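Posting times and replies on a small shop's social media pages
Student project report, Eglė Krūmiņa and Heino Paju
6 June 2021 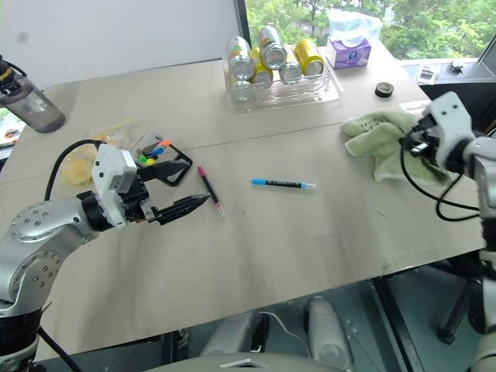
Does the time of day a post goes up change how many people reply to it?
Only slightly. In our data the subject of the post mattered far more than the hour.

Background
Mendonça is a family bakery in Gritirham with one Facebook page and one Instagram account. The owners let us look at their past posts and the comments under them. They had been posting whenever the shop was quiet.

Method
We went through 400 posts and left out shared posts and paid ones, which left 293. Each was marked as morning, afternoon or evening, and as product, people or notice. Zane Priedītis checked our marking and we changed a few where he disagreed, mostly notices that also showed a cake.

Results
Of the 293 posts, 101 had no comments at all. Most of these were notices – opening hours, parking, bank holidays. Posts about staff did best at any hour. Evening posts got up to 2 more comments than morning ones on the same subject, but only on Facebook.

Problems
Some comments had been deleted before we started. We also could not see who had muted the page.

Next steps
Thoa Từ will repeat the count in July with a second shop, Jorklow, which posts only on Instagram.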